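Démontage assisté : où en est le projet Zotwood
Point d'étape pour Ermira Nedeljković

Chère Ermira, comme promis, voici des nouvelles de notre matinée portes ouvertes de mars ! On attendait une poignée de curieux, on a eu 12 visiteurs, dont deux personnes de chez Baláž qui sont restées jusqu'à midi. J'avais prévu un exposé d'introduction, vite abandonné : tout le monde voulait voir le bras travailler.

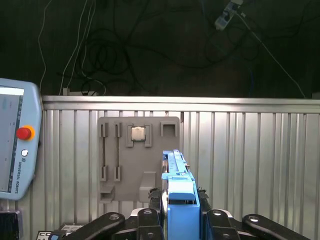 La pince et une pièce bleu clair, devant la platine de supports.

Côté budget, rien d'alarmant. Sur les 4 000 euros de la deuxième tranche, nous en avons dépensé 900, surtout en supports et en câblage. Le reste attend le devis de Fodine, que je relance (encore) cette semaine.

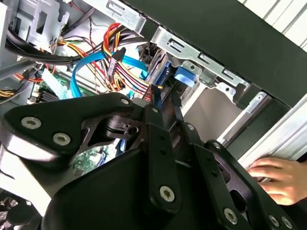
Les questions ont beaucoup tourné autour des câbles, et c'est bien là que ça coince chez nous aussi. Un disque dans sa baie, on sait où il est — une nappe de fils, beaucoup moins. Usa Sombatkul voudrait y consacrer le printemps, et je suis assez d'accord avec elle.

Le disque dur et son berceau bleu 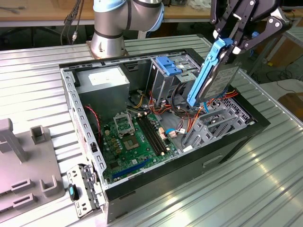 Kwaku Amoah

Je laisse la main à Kwaku pour ce passage, il y tenait. De mon côté, j'ai surtout retenu la remarque d'un visiteur sur les tours couchées : dans son atelier, elles arrivent dans tous les sens, et il faudra bien un jour s'occuper de leur mise en place. C'est noté pour la suite !

Ce qui reste à faire

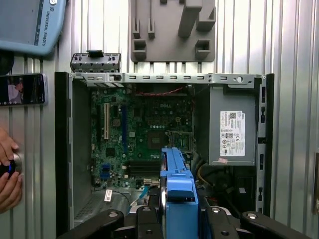

Par Afia Quaye

Je reprends la plume pour finir. Il nous faut encore écrire la procédure de reprise en manuel, préparer la visite de Rekuseck en mai et choisir d'autres modèles de tours. Je vous envoie le détail des dépenses à part, avec les 8 fiches de retour que les visiteurs ont bien voulu remplir.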